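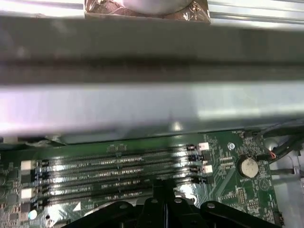

Fig 1. Wrist camera view, gripper over the memory slots.

3. Teaching the arm by remote control

Our group (Marilou Villanueva, Ewurabena Ansah, Teodoro Panganiban) drove the arm by hand controller the whole time, no scripted moves. One person drives, one watches the screen, one writes the log. Swapped every 15 minutes, your wrist gets sore.

Plan was 70 demos. Ewurabena set a rule early on: if the driver stops to think for more than a couple of seconds, bin it and start again. Pauses get learned too. We binned 17. Most were mine (Teodoro), coming in too fast then hovering.

Biggest problem = depth. From the wrist view you can't judge height over the board very well, and glare off the metal makes it worse.
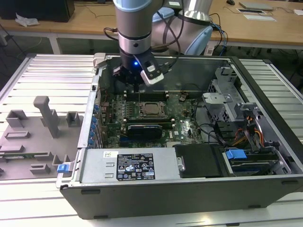 So we started checking the side view before every descent. Slower but way fewer restarts. Also turned the controller sensitivity down for the last bit of travel, should of done that on the first day.

Still to do
- label start and end of each demo
- redo the log for Marilou's second set, times are in the wrong colum
- ask Lorna Dagdag if we can book the arm again in September

Training results are in section 4, not finished yet.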